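Search this site Go All topics Unsolved My posts

Sim policy scores well on the can task, falls apart when I move the toaster — is my result real?

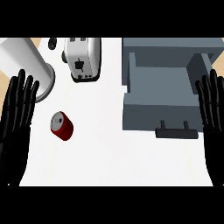
Posted 17 Dec 2024 by hovarhand

Trying to reproduce the drawer result from the Utia write-up before I build anything on top of it. Task is simple enough. Two hands, kitchen counter, can lying on its side, open the drawer, can goes in, shut the drawer. Trained on 347 demos, all done by me in a headset, so all done more or less the same way. Sorry wrists.

Tested on 100 rollouts with the stock layout and it's good. Better than the paper, which worried me straight off. Then I shuffled the things that aren't part of the task. Toaster moved left a bit, other clutter swapped round, can and cabinet left exactly where they were. Success drops off a cliff. Right hand still goes for the handle but stops short, or the left hand closes on nothing next to the can.

So what have I got? Write-up says they "randomise the scene" and that's the lot. No word on whether that means the can only or everything. My training set moved the can and nothing else.

Things I've tried:
- more training steps, no change
- smaller crops on the camera input, slightly worse if anything
- colour jitter, no change
- a different seed, same drop

Don't have wrist cameras in this set up, only the head view. Joint angles go in as well. Is it overfitting to the toaster?? Seems mad but that's what it looks like. And can I still report the stock number?

gajewski_fan

Had this. Yes it uses the toaster, or whatever else never moves. If the clutter is in the same spot in every demo the network has no reason to look at the handle itself, it can work out where to go from anything that's fixed. More steps makes that worse.

Colour jitter won't touch it, it's a position thing. You need demos where the bits and bobs move. You don't have to record them all by hand though. If your sim lets you replay, take the demos you have, shift the clutter, replay the same hand path, re-render, throw away any where a hand hits something or the can doesn't end up in the drawer. I got from a couple of hundred up to 2,944 that way and kept the lot overnight on one machine. Move the cabinet too but then replaying isn't enough, you have to shift the hand path along with it. Do it in chunks — reach part goes with the can, pull part goes with the handle, join them up in between.

Quick check before you bother: run 100 with the toaster taken out completely. If it drops the same as moving it, that points the same way. Then put it back and move only the other clutter. Tells you which thing it's leaning on, or if it's both.

On reporting. Report both numbers. Stock layout on its own isn't wrong but say what moved and what didnt, in the table, not in a footnote.

starkance_user

does it work on the real robot? sim is never right anyway. I would just try it on the real one and see. also update your drivers

Noman Zaidi

Agree with gajewski_fan on the cause, mostly. Couple of things to add, typing this between meetings.

One, 100 rollouts on a single trained model is thin. We did three seeds and the gap between the best and worst on the very same layout was big enough to swallow half the "improvements" I'd been pleased with in July. Train at least three, give all of them the same saved list of start positions, print every score. Don't pick the best checkpoint using the test layouts either. Easy to do by accident, I did it. That alone could be why you beat the paper.

Two, check your joint angles input. With one person doing all the demos the arm pose gives away a lot about where you are in the task, and the policy can end up playing back your habits with hardly a look at the camera. Try dropping the joint input on a random half of the training batches. For us that helped the stopping short at the handle more than the extra layouts did. Didn't help the grasp at all, mind.

Three, split the score by stage. Can picked up, drawer open, can inside, drawer shut. One number hides everything. When we split ours, 212 of the failed runs had the drawer open perfectly well and lost the can afterwards, so all my work on the handle had been on the wrong bit.

Would not bother with crops. And email the authors about what "randomise" covers, people usually do answer, and its a fair thing to ask.

hovarhand

Thanks both. Took the toaster out, same drop, near enough. Going to do the replay thing tonight with the clutter moved and leave the cabinet for later. Also found I had been picking checkpoints on the test layouts. Ugh. Redoing the stock number first, then three seeds, will post the stage split when it's finished.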